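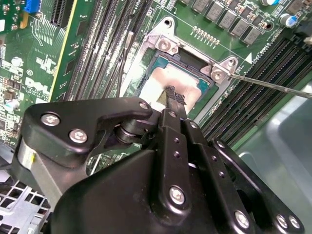
November 13, 2019

Gisine, attic block — dialogue edit

Conformed reel 2 against the new cut from Jelter. The confrontation on the attic stairs lost its pause before the letter is mentioned, so the room tone no longer covers the join. Patched with tone from the wide take and crossfaded over 200 ms. The stalker's breathing stays on its own track until the mix.

Floorboard creaks from the March session are too bright for the bedroom below. Low-pass at 400 Hz reads as coming through a ceiling.

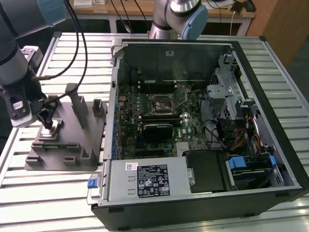 Open items

Father's line at the door is still off-mic. Needs either ADR or the alternate take — Winulex has the rushes. The Skinner captions file has the old scene order. Do not use it for spotting. 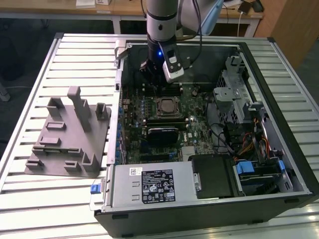 Jelter replied that the pause was cut for running time and will not come back, but that the closing shot of the hatch can hold longer if the creak needs space. Will respot the last two creaks on that basis.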